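Maintenance Record, Cell 2, Landeg Annexe

The undersigned was appointed to the care of Cell 2 in February, on the retirement of the previous attendant, and received on that occasion one key, one set of hex drivers and the service book. The Nurnivell Works requires that every entry in the book be complete, legible and free of opinion. What follows could not be entered there and is therefore set down separately.

The fault was first reported at twenty past four in the afternoon. Cell 2 had been given the table exercise, in which crockery is lifted and put down again at a marked place. It had performed this without complaint for 3403 cycles. On the next it took hold of a bowl and would not let go. The controller showed code 3928, which the Clastine handbook defines as "release not confirmed". The remedy given is to confirm the release.

The release was confirmed. The right gripper remained closed. The attendant then isolated the drive, eased the fingers apart by hand, and returned the bowl to the table. The screws of the mounting plate were tried in turn and found tight. The pivot was cleaned and given one drop of oil. The pad was wiped with a lint-free cloth, and the cell was restored to service at the reduced speed.

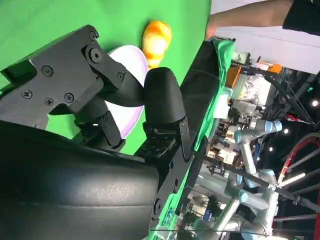

Right gripper, with bowl, during inspection of the fingers.

At six the fault returned. The attendant consulted the previous volumes of the service book, which are kept at Ludov and may be read on written request, or by telephone if the clerk is willing. The clerk was willing. Code 3928 had been entered twice before, in the same hand on both occasions, and against each entry the former attendant had written: "Left overnight. Released by morning."

No such procedure appears in the handbook. The attendant considered the matter for some time, having been instructed on appointment that a cell must never be left under load. A bowl is a load. It is a light one.

The drive was left on and the lamps over the other cells were put out. The attendant remained in the annexe, on the chair provided for visitors, and at ten minutes to three heard the fingers open. The bowl was at its marked place. The controller showed no code.

The entry for that night reads, in full: "3928. Pivot oiled. Left overnight. Released by morning." It was countersigned at Nurnivell without remark. A request for a second chair has been submitted.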